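**From the Waddale workshop — September 2, 2020**

Toast has taken over our corner of the building, and I have to say I've grown fond of it. Na-rae Hong and Lorenz Marti are teaching our two-armed robot to handle bread and a toaster by remote control, one patient run after another.

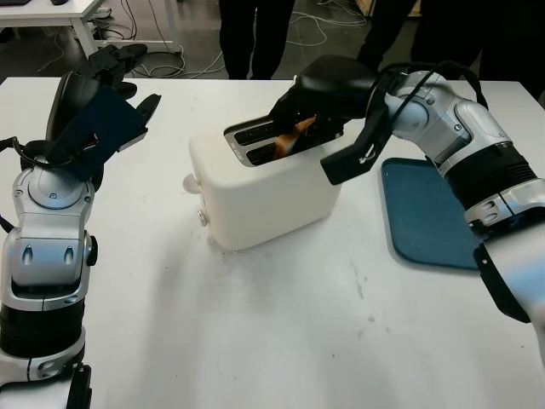 Does the operator need to know any programming? None at all — a steady hand and a good breakfast will do, and Lorenz gets new people going in 20 minutes.

Each run is recorded from start to finish, fumbles included, and Na-rae sorts them over coffee.

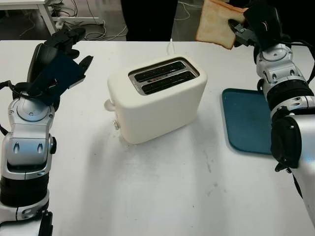

*A slice of bread held up over the table.*

We keep the wrist views as well, so the robot can learn from what sits close to its fingers.
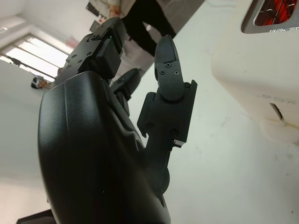

### Come and try it

We'd love more hands before October, and beginners are every bit as welcome as old friends from the Enden group! Plan on 65 minutes, including a little practice, and please go slowly near the slots — the thumb is easy to forget. 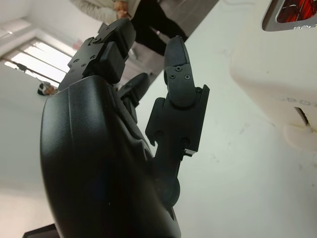

Mireille Rizk writes that she found letting go of the bread much harder than picking it up, and would like a second try.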